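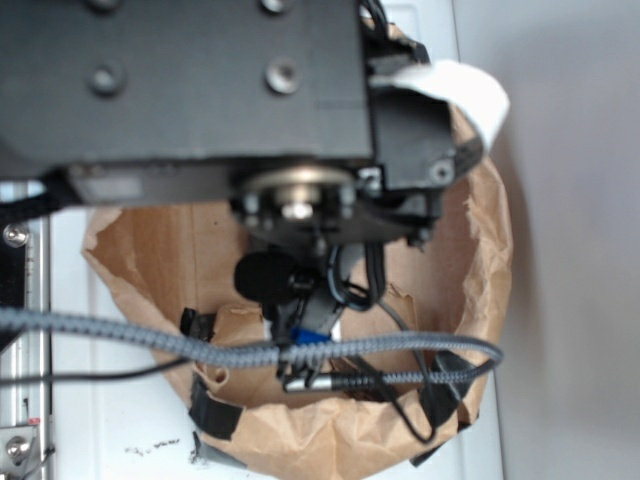 The Flandora arm costs $385 a month to rent, and for that money Idside will send you a machine that can pack a grocery bag nearly as well as a bored teenager. I had one for 28 days at the back of a small shop, and I have opinions.

Let me start with the brochure. The brochure arm is white and glossy, and it lowers a single perfect pear into a bag that has clearly been ironed. The bag stands up straight. The pear looks grateful. I have bought groceries for most of my life and I have never met that bag.

Real paper bags slump. The rim tears and folds in on itself, and by the second use the thing has the posture of a man waiting at the DMV. To be fair to Idside, their arm copes with this better than I thought it would. It comes down slowly from above, stops, seems to think about its choices, and goes in. When it misses, it backs off and tries again with no sign of embarrassment. I envy that.

What I object to is the word "effortless," which appears on the first page of the manual. The manual has 274 pages. Two of them are about bags.

Kai-wen Tseng, who handles support calls for Idside, was patient with me and walked me through the setup twice. He also told me, very kindly, that most customers "develop their own habits" with the product. I now know what he meant. My habits included a roll of tape, a good deal of cable shuffling, and a tone of voice I normally save for printers. Every service like this is sold as if it ends labor. It moves labor over a few feet and gives it a login.

And the login matters, since the monthly plan is where they get you. Stop paying and the arm still moves, but it forgets the grip settings you spent August teaching it. Alilberg, the other outfit I called, sells its kit outright and lets you keep your settings on your own computer. Their sales guy, Ho-yin Chung, could not tell me when one would ship. So you can own an arm you don't have, or rent one you do.

Would I take the Flandora again? For a store packing the same few things all day, yes, I think so. It doesn't squash bread, which puts it ahead of me. It is slow, but it is slow at the same speed all afternoon, and there is something to be said for a coworker like that.

For anyone else, I'd wait until the price drops or the settings become yours to keep. And I'd ask Idside for a demo with your own bags, the ugly ones from under the sink.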